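Workshop notebook - bench 2

Thu 23 September

Carried on with the glue tests for the drawer repairs. The hide glue from Nutance has been soaking since last night. It had swollen properly this morning, with no hard bits left at the bottom of the jar, so the overnight soak is fine and I will stop getting up early to start it. Warmed it in the water bath and kept the lid on between uses. It went stringy after the second joint, so I let it down with a spoonful of hot water and it came back to a thin, even run off the brush.

Test pieces today were all offcuts from the same beech board, planed this morning and numbered in pencil on the end grain. Cut 20 pairs and lost 3 of them to a split, so 17 went under clamps. Half-laps, same size as the ones in the drawer frames. Clamped for an hour each where I had the clamps, otherwise weighted with the iron blocks.

Things to note before I forget:

Warmed the wood on the radiator first for the later pairs. Much more time to line them up before the glue grabbed. The cold pairs were skinning over while I was still looking for the clamp.

Squeeze-out wiped off cleanly with a damp rag if done straight away. Left it on pair 5 on purpose to see, and it had to be chiselled.

The smell is no worse than the last batch. Lid on helps.

Liquid glue from Isow for comparison: easier to use cold, slower to grab, and it crept under the clamps. Two pairs slid out of line and I did not see until I took the clamps off. Would use a pin or a dry scrap as a stop another time. Not breaking any of these until they have had the weekend.

Drawers themselves: the Đặng chest has five to do. The worst is the second from the top, where somebody has been in with nails and a hard yellow glue that does not soften with heat or water. Scraped for an hour and got one corner back to bare wood. Tried vinegar on a rag under cling film on the other corner. Will look tomorrow. If it has not moved I will cut back to clean wood and let in a slip of new beech, as the joint is loose at that side anyway.

Bottom boards on the same chest have shrunk across the width. Gap at the front you could post a letter through. They were glued in all round, which is why two of them cracked. When they go back they get glue at the front edge only and are left to move in the groove. Please do not run a bead down the sides to be helpful.

Runners: worn to a slope on the left, nearly flat on the right. Planed one true and will build up the other. Candle wax on both when done, no oil.

Set the thermostat in the bath to 60 and checked it with the kitchen thermometer. It read a bit under at the edge of the jar and close enough in the middle. The old note on the wall says 80, which is far too hot for this glue and will weaken it. Crossed it out.
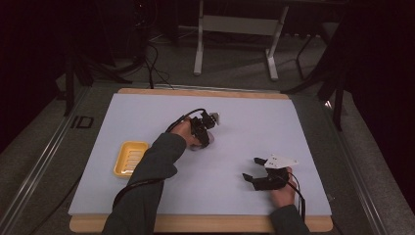 White board on the light wooden base, both hands at work.

Stock: one bag of pearl glue left, opened. Beech is fine until December if the Ekov job does not come in early. Need more rag, a new glue brush (the ferrule is rusting and marking the glue) and pencils. Band saw blade is wandering to the left on anything thick, tension checked, guides checked, so it is probably the blade. There is a spare on the hook behind the door.

Tomorrow: look at the vinegar corner, glue up the first drawer if the bath is free, sharpen the wide chisel. Leave the clamped pairs alone.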